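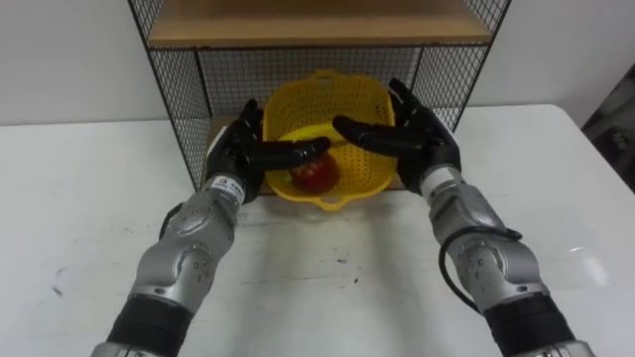
The Right Wrist

The ticket from Darnmont had one line on it. Right hand late to close, it said, and under that, in the box for urgency, somebody had typed Wednesday.

I got there at ten past eight. The robot was standing at its desk with the power off and the day's things laid out for it, the basket, the apple, the banana. I had installed it in the spring and had not been back. It had picked up some scratches since then. So had the van.

I started with the logs, as you do. The hands are Pintons, and a Pinton hand writes a line every time it closes: what it was told, when it was told, when it got there. The left hand's lines were fine. The right hand's lines were fine too for the first 500 closes of each day. After that there was a gap here and there, then more of them, and by 900 the hand was running nearly half a second behind its orders. Overnight it got better by itself.

I powered up and ran the homing routine with both hands over the basket. They came in from the sides and stopped where they should, fingertip short of fingertip. I ran it again. Then I sat on my toolbox and ran it for an hour, and ate my sandwich at half past nine.

Heat was my first idea. Something swells through the day and shrinks at night. But the hand was no warmer than the other one when I put my palm to it, and the motor currents were flat. I wrote "not heat" in the notebook and underlined it, then put a question mark after it.

After that I moved on to the real task, the one the people at Darnmont used it for. Banana on the right, apple already in the basket. I set it to repeat and I put the fruit back myself each time. My father repaired sewing machines in a shop behind our kitchen, and he would sew a yard of seam before he touched a screw. He said you had to let the machine complain in its own words. I thought of that as a thing he said to fill up the time. By the fortieth banana I was thinking of it more kindly.

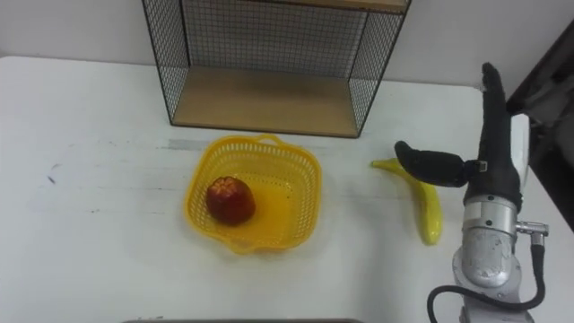

Was the cable making a full loop or half of one, the voice from the Kowalczyk help desk wanted to know, and did it touch the table on the way down? I had the phone wedged against my shoulder. I said it was a wide loop and I would have to look about the table.

"Look when it reaches out," the voice said. "They all look fine parked."

So I got my chin down level with the tabletop and watched. On the way out the loop opened. On the way back it closed and the connector at the wrist gave a very small nod. I would not have seen it standing up.

"It nods," I said.

"How much?"

"A hair."

"A hair is plenty. Each nod backs the collar off. Does anyone there tighten it in the evening?"

I said I would ask. The day lead came in at noon with her coat still on, and I asked her. She went a little pink. The night cleaner had noticed the collar was loose, she said, back around November, and he had been giving it a twist with his fingers before he locked up. He hadn't thought it was worth a ticket.

I shut the power off and took the collar out. The threads were bright on one side. I had 6 spares in the van, all Kumwood, all the right size, and the first one I tried was cross-threaded from the factory. The second went on sweetly. I turned it down to the mark, put a dot of paint across the seam so that anyone could see if it moved, and re-tied the cable 2 inches further down the arm so the loop had somewhere to go.
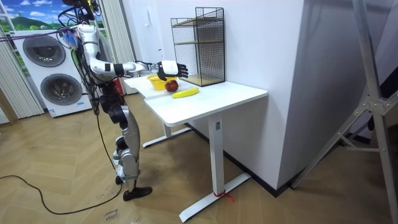
Aldana Painemal

In the afternoon I let it work. I stood back by the blinds where I could see the whole machine at once, the cables down its side and the one trailing off behind it over the floorboards. I kept clear of that one. At close number 500 the line in the log was clean. I called the help desk to tell them and got a different voice, who took down the part number and asked me to spell Darnmont.

It passed 900 a little before seven. The room had gone quiet by then and the day lead had left me the key. I was filling in the sheet when the cleaner came in with his bucket. He set it down by the door, walked over to the desk and waited for the arm to stop.

"May I?" he said.

I cut the power. He put two fingers on the collar and tried it, gently, the way you would try a door you believed was locked. It stayed where it was. He bent down and looked at the dot of paint for some time.

"What color is that?" he asked.

"Green."

He nodded and went to get his mop. I wrote his name on the sheet under Fault first reported by, and had to call across the room to ask him how it was spelled.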